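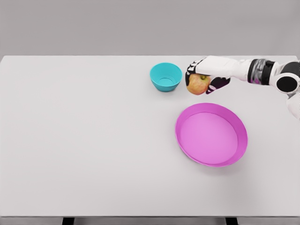 Ticket 1025 – Ramus planner: target switches from dish to bowl after grasp
Component: Kasel sim, pick-and-place task (apple, pink dish)
Reporter: Styliani Gavalas
Status: fix in review

Problem
Goal is "apple to pink dish". Grasp completes and the hand lifts. On the next replan the place target resolves to the turquoise bowl. Seen in 9 episodes out of 900, all with the bowl near the far edge of the table and the apple held close to its right rim.

Expected
Place target stays bound to the dish until release or abort.

Log extract
grasp_state: closed
replan: trigger=pose_update
target_lookup: class=container, match=nearest
target_id: dish -> bowl

Notes
1. Reran the failing seeds with segmentation masks from ground truth. Same result, so perception is ruled out.
2. Turned off replanning after lift. No switch, but the arm then ignores pose updates. Not usable as a workaround.
3. The lookup runs again on every replan and drops the color attribute from the goal. With only "container" left, it takes whichever one is closest to the palm.
4. Finger contact forces are steady through the switch. The hand controller is not involved.

Fix
Resolve the target once at goal parse and pass the ID through – no second lookup. If the ID goes missing from the world model, abort with TARGET_LOST.

All 9 seeds pass on the branch. Full set is still running. Please don't merge until it finishes.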